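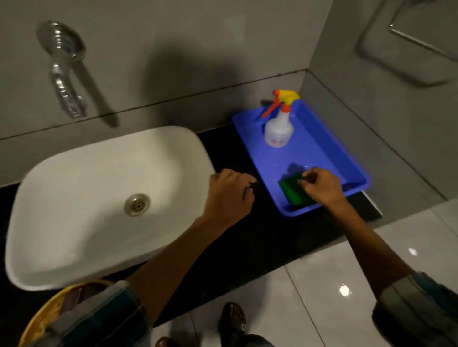

3.2 Arrangement of supplies at the basin

The second part of the study concerns where cleaning supplies are put down while a bathroom basin is being cleaned. Earlier work on domestic cleaning has mostly recorded the time spent and the products used. The position of the supplies between uses has received less attention, although it determines how far the hand must travel each time a cloth or sponge is changed for a bottle, and which surfaces must be cleared before they can be wiped.

Participants were recruited in April through two housing associations, Pamgate and Ninska, and all worked in bathrooms they cleaned regularly. They were asked to clean the basin and the counter around it in their usual order. No instruction was given on products, on the use of gloves or on where anything should be placed. A total of 26 sessions were retained for analysis. Sessions in pedestal-basin bathrooms were excluded at the screening stage, as these offer no counter on which supplies can stand.

Each session was coded by two raters working separately, using the placement scheme of Pereyra with one modification. The original scheme has a single category for supplies resting on the counter. We divided this into direct placement, in which a bottle or sponge touches the counter itself, and contained placement, in which it stands in a tray, caddy or shallow box. The remaining categories - floor, basin interior, basin rim, and held in the hand - were kept unchanged. Disagreements were settled by a third reading of the session notes by Lefteris Panagiotou, who had not taken part in the first round of coding.

Figure 1. Contained placement on a black countertop beside a white vessel basin. A spray bottle and a green scrubbing sponge share a blue plastic tray; the right hand is on the sponge.

The layout in Figure 1 illustrates the features on which the coding depends. The bottle stands upright in one part of the tray and the sponge lies flat in the other, so that either can be reached without moving the other. The tray has raised edges, and neither item touches the countertop. Under the unmodified scheme this layout would have been entered in the same category as a bottle and sponge set down directly beside the basin, and the difference between them would have been lost.

The vessel form of the basin bears on the result. A basin mounted above the counter leaves an outer wall and a seam at its foot, both of which have to be wiped, and the part of the counter closest to it is therefore a work surface as well as a storage surface. With direct placement, every item standing near the seam must be lifted and set down again. With contained placement the items can be moved together in one action. An undermounted basin has no outer wall above the counter, and the conflict between the two uses is correspondingly smaller.

Wall-mounted faucets have a related effect. Where the spout comes out of the wall, the counter behind the basin is free of fittings and can be wiped in a continuous pass. Participants with deck-mounted faucets had to work around the base of the fitting, and tended to keep the sponge in the hand while doing so. We did not code faucet type as a separate variable, and the observation is offered only as a point for later work.

A bucket on the floor was treated as part of the room and was entered under floor placement only if a cleaning item was put into it or taken from it during the session. The yellow bucket below the basin in Figure 1 was handled under this rule. Its presence alone does not affect the code, which rests on the bottle and the sponge.

Two limits of the scheme should be noted. It records where an item is, and gives no weight to how long it stays there; a sponge left in the tray for most of a session and one returned to it briefly receive the same code. It also takes no account of counter color. Residue is easier to see on a dark counter than on a pale one, and this may encourage the use of a tray, but the Ultlow questionnaire given after each session did not ask participants why they had chosen a particular placement. The question has been added to the revised form dated 2025-06-24.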